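The Price of a Goodbye

Print this | E-mail this to a friend

I wrote my aunt's obituary in the parking lot of the Skaria Funeral Home, on the back of a casket price sheet, and I want to get a few things down before I start remembering it as nicer than it was.

The first thing they ask is how long you want it to be. I thought this was a question about her life. It was a question about billing. The Londemby paper charges by the line, and by the time I had put in her four brothers, the nieces, the church and the bowling league, the quote came to $819. That was for one day. The photo was extra. If I wanted it to run again on Wednesday, when the paper comes out fatter, that was extra too.

So I started cutting. Out went the bowling league. Out went the sentence about her pickles, which was the only sentence in the thing that sounded like her. I kept "beloved" because the woman at the desk told me people expect it. My aunt would have asked beloved by whom, and for how long, and did they ever call.

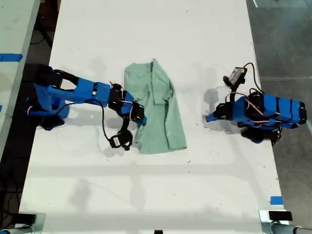

Blue arms, one pressing on a light green T-shirt.

Then there is the online part. Skaria uses a service called Tridus for its memorial pages, and the brochure says your loved one's story will be "preserved forever." I asked what forever meant. Forever turned out to be 5 years, with a renewal fee after that. The page comes with a digital candle anybody can light. It also comes with a box where you can type up to 4000 characters of "cherished memories," and a button that offers to write them for you.

I pressed the button, because I wanted to see. It asked for her age, her hobbies and three words to describe her. I put in stubborn, funny and tired. What came back said she had lit up every room she entered and never met a stranger. My aunt met plenty of strangers and liked very few of them. She once sat through an entire wedding reception in her coat.

I'm suspicious of the whole form, I guess. I have been reading the Londemby obituaries for years, over breakfast, and I have yet to come across a cheap man, a bad cook or a person who held grudges. Everybody died surrounded by family. Everybody fought bravely. Where are the ones who complained the whole way? I know they lived here, I went to school with half of them.

My cousin says it's not supposed to be accurate, it's supposed to be kind, and I should let it go. Maybe. But I noticed that at the lunch afterward (ham, rolls, the orange salad) people told only the other sort of story. How she returned a Christmas present to the person who gave it to her, in February, with a note. How she mowed around the neighbor's car for a whole summer to make a point. People were laughing so hard that the next family waiting for the hall looked in on us.

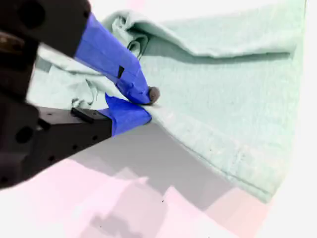

A pale green towel, held by the fold.

The one obituary I ever clipped was for a man named only as Nazarenko in the headline, no first name, no picture. It was 5 lines. It said when he was born, that he fixed clocks, that he did not want a service, and that he owed the hardware store for a box of screws. I kept it on the refrigerator until the paper went brown. I couldn't tell you whether he lit up any rooms, but I think I would have known him if he walked in.

In the end I put the pickles back. It cost me two more lines and I took out "beloved" to help pay for them - also "peacefully," which I had doubts about. The woman at the desk read it over twice and asked if I was sure. She wanted to know if the family had approved it. I said I was the family, as far as the bill was concerned.

The Tridus page is still up. Somebody I've never heard of has lit a candle on it, and there's an ad for grief flowers down the side.

3 shares | 5 comments

Get new posts by e-mail. Enter your address to subscribe. You can unsubscribe at any time.

This site uses cookies. By continuing to browse you agree to our use of cookies. Accept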